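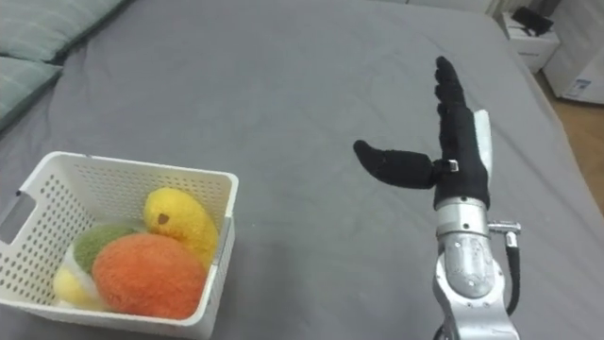 Robots and Everyday Work
Handout 5: Can a machine tidy a bedroom yet?

Read this before the October seminar and bring it with you. It goes with the chapter on grasping in the course reader, though you can follow it without having done the maths.

Where we left off

In Handout 4 we looked at the packing line at the Sarken works. Every tray on that line arrives in the same place, the right way up, and the light never changes. The arm there repeats one movement all shift. We agreed that this counts as a chore done by a machine, and that most of the credit belongs to the people who laid out the line.

A bedroom has had no such preparation. The bed is where the owner wants it, the sheet moves when you lean on it, and things end up on it in no order. This week's question is how much of the Sarken method is left once you take away the fixed trays.

The task

We will stay with one small chore throughout: soft toys and a plastic basket, on a made bed. It can be run in either direction. Putting the toys in the basket is tidying. Taking them out and laying them on the sheet is the reset, which somebody or something has to do before the next attempt. In published work the reset is often done by hand and left out of the timing, so look for it when you read results.

The chore sounds easy. A child of three can do it. For a machine it breaks down into parts which fail separately:

1. Find the basket and the toys.
2. Choose one toy.
3. Choose where to take hold of it.
4. Reach it without pushing anything else.
5. Close on it firmly enough to lift.
6. Carry it over the rim.
7. Let go.
8. Notice whether it worked.

Steps 1 and 2 have improved the most in recent years. Steps 5 and 8 have improved the least, and they will take up most of the seminar.

Reaching into a full basket

Picking from a crowded container is harder than picking from an open surface. The toys press against each other and hide each other's edges. From above, a camera gets a patch of orange and a patch of green, and the system has to guess how much of each toy lies underneath.

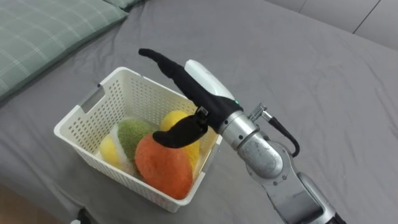 There is also the matter of the walls. A finger that goes down between a toy and the side of the basket needs room, and if there is none it will push on the rim. A light basket on a sheet then slides or tips. On a factory bench you would bolt the container down. At home you can't, so the robot has to either hold the basket with a second hand, accept some movement and look again, or choose the toy that needs the least digging. Most systems choose the last of these, which is why the toy on top tends to go first.

Write down which of the three you would use if you had only one arm. We will compare answers.

Soft things

Rigid parts are kind to robots. If you know the shape of a metal bracket, you know where its surfaces will be after you grip it. A plush toy changes shape as soon as the fingers close. It bulges on either side of them and the ends swing down.

This has a good side and a bad side. The good side is that a soft toy forgives a poor aim. You can be well off the middle and still lift it. The bad side is that the robot can no longer say exactly what it is holding or how far it hangs below the fingers, and it needs to know that to clear the rim.

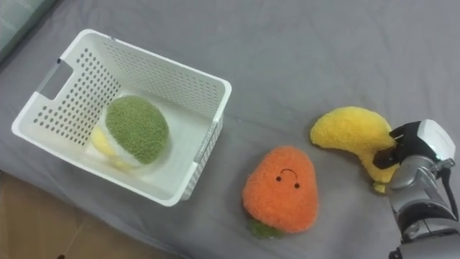 Squeezing harder gives a safer hold, but it is a bad habit to teach a machine that may be handed a ripe pear next. Toy fruit is common in this sort of work, and you should be careful about what it stands for. It has something of the outline and colour of the real thing and none of the weight or the skin. A system that can sort plush fruit has shown us something about seeing and reaching. It has shown us very little about kitchens.

The bed matters as well. When a finger presses on a table, the table pushes back. When it presses on a mattress, the surface sinks, and the height measured a moment earlier is wrong. Creases in a sheet can also be taken for the edges of objects, mostly in low light from one side.

How well does it work?

The figures below are from the Womum home trials, which we will use again in Handout 7. The Womum team logged 3,340 pick attempts on soft objects in furnished rooms. Of these, 423 ended with the object dropped, missed, or left where it was.

That is a failure rate of a little under 13 per cent. Now think about what it means for the owner. If a room has 14 things to put away and each attempt fails that often, the chance of getting through all 14 without a single failure is less than one in six. Please check this yourself. You need only raise the success rate to the fourteenth power.

A retry helps a good deal, provided the robot knows it has failed. This is why step 8 is on the list. An arm that carries nothing across the bed and opens its fingers over the basket has, by its own account, done the job.

Compare the Rindville sorting shop, where the target was fewer than one bad pick in 2,000. The Rindville managers would have switched off a machine with the Womum figures on its first morning. A household might keep it, if it was quiet and could be left alone.

Letting go

Placing gets less attention than picking. With a basket it is fairly easy, as the opening is wide and the toy can drop a short way. The arm needs to be over the opening, the toy needs to be clear of the rim, and the fingers need to open far enough that the pile doesn't cling to them. Looped and fleecy fabrics do cling, more so on fingers covered in cloth.

It gets harder as the basket fills. The last toy has to go on top of the others and stay there. Several groups stop the trial at a fixed number of toys, and you should check whether that number would fill the basket.

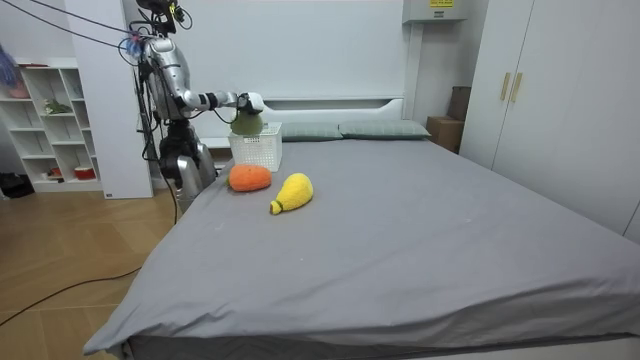
Questions to prepare

1. Go through the eight steps and mark the ones that a change to the room could make easier. Would you put up with that change in your own home?
2. The Urbańczyk method scores a trial by the state of the room at the end and ignores how it got there. Give one chore where this is fair and one where it isn't.
3. Suppose the robot takes ten times as long as you do but needs no watching. Is it useful? Suppose it does need watching?
4. Which would you rather improve first, the hand or the ability to notice a failed grasp? Use the Womum figures in your answer.
5. Find one household machine you already own that avoids the grasping problem altogether. Say what you do for it by hand before and after it runs.

Written work

One side of paper on question 2 or question 4. Show your working if you use numbers. Hand it in at the start of the seminar.

Next handout: folding and hanging, where the object has no fixed shape at all.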